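Search this blog
Search

Homemaking for the Easily Distracted

6 min read

I can hem pants. I can sew on a button so firmly that the shirt will give out first. So when I signed up for the Monday night suturing class at the Aradstead adult center, I went in with the confidence of someone who owns three kinds of thimble. You don't use a thimble. You don't even hold the needle. It's curved like a fishhook and you drive it with a thing that looks like pliers for a dollhouse, and your fingers, which have been sewing since fourth grade, are told to stay out of it.

I took the class for the wilderness first aid card, which I want for reasons that made sense in April. Most of the card is splints and blisters. The suturing night is an extra, and the instructor opened it by telling us that under no circumstances were we to go out and do this to anybody. Then she handed out the needles.

We got a kit each and a sheet of instructions. The sheet had 16 steps, and step one was "Relax your shoulders." I did not make it to step two for a while.

The first thing I learned is that every stitch is its own little event. In cloth you run along, in and out, and you knot off at the end like a civilized person. With a simple interrupted stitch you go in one side, out the other, tie it, cut it, and begin all over again a short way down. It's like mailing each page of a letter separately.

The second thing I learned is that thread has opinions. Mine came off the packet remembering every bend it had ever been folded into, and it wanted to go back to them. I'd pull it straight and it would lie down in a big lazy curl, right across the place I was trying to see.

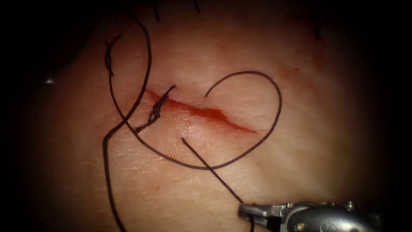 The knot is where I lost most of the evening. You wrap the thread around the tip of the pliers (needle holder, sorry), grab the short end, and pull your hands in opposite directions so the knot lies flat. Then you wrap the other way and do it again. If you wrap the same way twice you get a granny knot, and I am told a granny knot slips. I have tied my shoes with one for my entire life, so that explains a few things about my shoes.

You're also not supposed to pull hard. I pull hard. Every button I ever attached was attached in anger. The edges are meant to just meet, and mine puckered up like the top of a drawstring bag. The instructor looked at it and said "snug is plenty," in the voice people use on a dog that has brought them something.

By the end of the night I'd tied six stitches I would show to a friend and a number I would not. The spacing was uneven and the tails were all different lengths. My back hurt. I went home and hemmed a dish towel just to feel competent.

There's one more Monday left, and it's mattress sutures. I looked them up over breakfast, which was a mistake. I'll be bringing my reading glasses this time, and possibly a snack for the car.

2713 views
16 comments
Share this post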